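Teil 2: Spieltag anlegen und Kader melden

So, der Verein ist in Clinport angelegt, jetzt kommt der Teil, für den ich mir das Programm überhaupt geholt habe: der Spieltag! Ich betreue bei uns die zweite Rugby-Mannschaft und hab am Anfang ziemlich geflucht (die Hilfeseiten sind dünn), deshalb schreibe ich meine Schritte auf.

1. Oben auf „Saison“ gehen und den neuen Spieltag anlegen. Als Platz trage ich immer erst den Heimverein ein, bei uns also Neves, dann füllt sich die Adresse von selbst.

2. Anstoßzeit und Spieldauer eintragen. Voreingestellt sind 80 Minuten. Wer Jugendspiele verwaltet, muss das von Hand ändern!

Achtung: Die Dauer lässt sich nach dem Speichern nur noch über die Spielleitung korrigieren. Ich hab einmal 90 stehen lassen (alte Fußballgewohnheit) und durfte dann hinterhertelefonieren.

3. Kader auswählen. Die Liste ist nach Passnummern sortiert, was ich bis heute unpraktisch finde, aber mit einem Klick auf „Name“ geht es dann. Erste Reihe bitte extra markieren, sonst nimmt das System die Meldung nicht an.
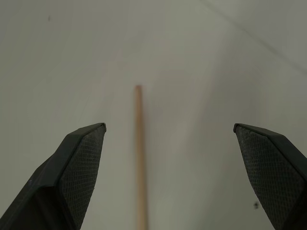
4. Auf „Prüfen“ klicken und warten. Bei mir dauert das gern mal 40 Sekunden, also nicht nochmal drücken, sonst habt ihr den Kader doppelt drin.

Hinweis: Gelb markierte Spieler dürfen auflaufen, da fehlt meistens bloß das Passfoto. Rot heißt gesperrt.

5. Meldung absenden und das PDF speichern. Ich drucke es zusätzlich aus und leg es in die Mappe für den Schiedsrichter.

Kommentare

Kanchan Pandey: Danke!! Bei uns fehlte die Markierung der ersten Reihe, jetzt klappt es.

Edgardo Sarmiento: Geht Schritt 5 auch vom Handy aus? Ich finde den Knopf nicht.

Lovely Ignacio: @Edgardo ja, ganz runterscrollen, der sitzt unter der Spielerliste.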